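Hotel key card swap comes back to Trangate, and I came home with a full pocket

Drustance, 22 June 2021

I'll admit it, I had the swap day marked on my calendar from the minute it was announced, and I was at the Trangate hall well before the doors opened at 10. If you've never been, it's a day for people who keep hotel key cards. Yes, the plastic ones you're supposed to drop in the box at the front desk. People keep them, sort them, trade them, argue about them over bad coffee, and then do it all again the next time somebody rents a hall.

The last swap around here was supposed to happen in February and it got moved, which annoyed a lot of us who had already laid out our doubles on the dining room table. So there was some catching up to do. The Trangate is a nice bright place for it (the old room had lamps that turned every card the color of weak tea, and I once traded away a perfectly good blue one thinking it was gray).

What I noticed right off is how much people's taste has changed. When I started, everybody wanted the plain cards with a logo and an arrow. The older and duller the better. Now the picture cards are the ones that get passed around, and the favorites are the seasonal ones. Snowy roofs, cherry blossoms, beaches. And autumn, my goodness, so much autumn! I'm weak for it myself. Give me bare-branched trees in golden orange and brown, amber leaves on the ground, and I've got my binder open before you've finished saying hello. I like it best when the card has the word HOTEL on it in big white capital letters, with a little line of Chinese characters tucked underneath, so there's no mistaking what you've got for a gift card.
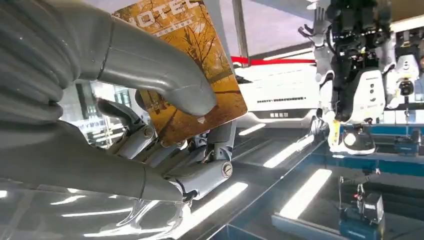

A card like that is wasted in a binder, according to one reader who wrote to me after my last column. The whole point, the letter went on, is that the card was in somebody's pocket on a trip, and once it's behind a plastic sleeve it might as well be a coaster. The same reader keeps a stack in a bowl by the front door and lets the grandchildren play store with them.

I've been chewing on that letter. I do see it. A key card is a tired-traveler thing, you get it when your feet hurt and you lose it at least once before breakfast. But I've also seen what happens to a glossy face after a year in a bowl, and it isn't pretty. The shine goes first and then the corners. If you're going to keep them out, keep the ones you have doubles of. That's as far as I'll bend.

Anyway, back to the hall. The table I spent the most time at belonged to Skuteck, the print shop out past the bus depot that does cards for small inns. They don't sell to collectors as a rule, but they had brought a tray of test prints, the ones where the color came out a bit off or the picture sat too low, and they were letting them go in mixed bags. I paid 18 dollars for a bag, which my sister says is too much for mistakes. She is not a card person. In the bag I found a lighthouse with no top, a very green sunset, and a lovely street of maples where the name of the inn had been printed upside down. I wouldn't trade that one for anything, so please don't ask.

Skuteck also gave a talk at 2 on how the pictures get onto the plastic, and it was packed. I'd always figured a card was printed like a postcard and that was that. Their cards get a clear layer pressed over the picture, and that layer is what gives you the gloss. It's also what scratches. So when you see one of theirs that looks cloudy, the picture underneath may be just fine and it's only the top that has had a hard life. Somebody in the back asked if you could polish it, and the answer was a long groan from the whole front row, so I take it a few people have tried.
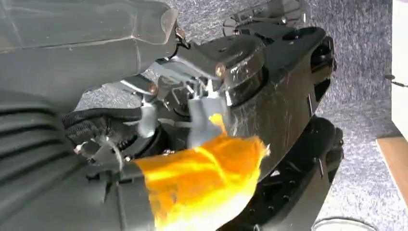
The other thing from the talk that I wrote down was about wiping. A dry, soft cloth, the kind you'd use on your glasses, and go easy. No kitchen spray. No rubbing alcohol either, which I've been using for years, so that's one more thing to feel bad about. And if you store them, stand them up like records in a crate. I've been stacking mine flat with a paperweight on top and I spent the drive home thinking about it.

Over by the windows was the trading end, where things get lively. The rules are simple enough. You put your doubles out face up, you don't reach over anybody's arm, and you never, ever ask to see what's still in the bag. Card for card is the usual deal. Picture cards can go two for one if the other side has a city you're missing, and I did one of those myself for an autumn path with a low stone wall. I think I got the better end of it. The other party seemed to think the same, so we both left happy.

There was a bit of a dust-up about whether the paper sleeves count. You know the ones, the little folders with your room number scribbled inside. Some folks say a card without its sleeve is half a card. Others say the sleeve is trash with a nice logo. I keep mine when the handwriting is good. I've got one marked 23 with a curly two that looks like a swan, from a place where the hot water never did come on, and I'm fond of it out of all proportion.

Siliņa had the snack counter, and I want to say thank you for the caraway rolls, which were gone before I could get a second one. There was also a sign-up sheet there for people who want to be told about the next swap. If you missed it, they've still got the sheet at the Siliņa bakery by the register, and you can add your name without buying anything (but buy something, the poppy seed cake is very good).

Now, a word about the question I always get, and I got it again in the parking lot. Is it okay to keep the card? My answer is to ask. Nearly every desk clerk I've asked has shrugged and said go ahead, and one went into the back and came out with a whole handful of the old design. A few places do want them returned, and then you hand it over and say thanks. The hotels wipe them and use them again, and I'd feel silly making anybody order new ones on my account. Collectors who just pocket them give the rest of us a name.

The next question is whether there's anything on the card that somebody could get at. I'm no expert and I won't pretend to be one. The folks at the Skuteck table figured an old card is no use at the door after checkout, but said that if you're worried, you can ask the desk to clear it for you before you leave. It takes them a second. I've started doing that and it's a nice way to get talking.

What I'd like to see next time is a table just for beginners. I met a boy with his very first card, from a family trip to the lake, and he was holding it by the edges like a photograph, and he had no idea where to go with it. Somebody traded him a spare mountain card for a stick of gum, which I thought was handsome. But a table with some spare sleeves and a few cheap doubles would do a lot of good, and I've told the Trangate people I'd be glad to sit at it.
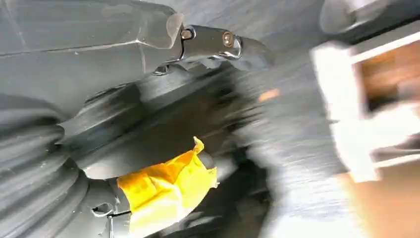
Bright yellow tape at the Trangate.

No date yet for the next one. The hall is taking requests for the fall, and autumn would suit me down to the ground — I have a lot of leaves to trade. If you've got doubles of anything with trees on it, write to me care of this page and tell me what you're after. Snow scenes I can do. Beaches I have far too many of. I'm still looking for a plain card from the old Drustance motor lodge, the brown one with the arrow, and I'll give up something good for it, though not the upside-down maples.

Related items
Caraway rolls and long lines: Siliņa bakery adds early hours
Trangate hall floor gets its new coat of varnish
Letters: what do you keep in the bowl by your door?
Matchbooks, luggage tags and other things we can't throw out
Drustance bus depot parking to close for repaving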